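Zupan Clothing Repair, Herkport: Frequently Asked Questions
Please read this page before you bring or send your clothes.
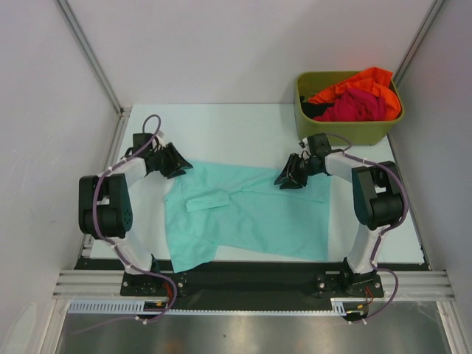 Petro Antoniuk wrote to us that he waited 13 days for one shirt collar, and he asked if this is normal. It is a little long. Most repairs take six working days, but in October we receive many winter coats and the work goes slower.

Do I need to wash the item before?
Yes, please. We do not accept unwashed items.

How much does a collar repair cost?
It costs $19. If the fabric is very thin, we will call you first with another price.

Can you replace a zipper?
Yes, in jackets, pants and bags. We do not work on tents.

I live in Zudthorpe. Can I send by mail?
Yes. Put a paper with your name and phone number inside the package. The return postage is paid by you.

How long do you keep finished items?
We keep them 73 days. After this we send you one reminder by mail.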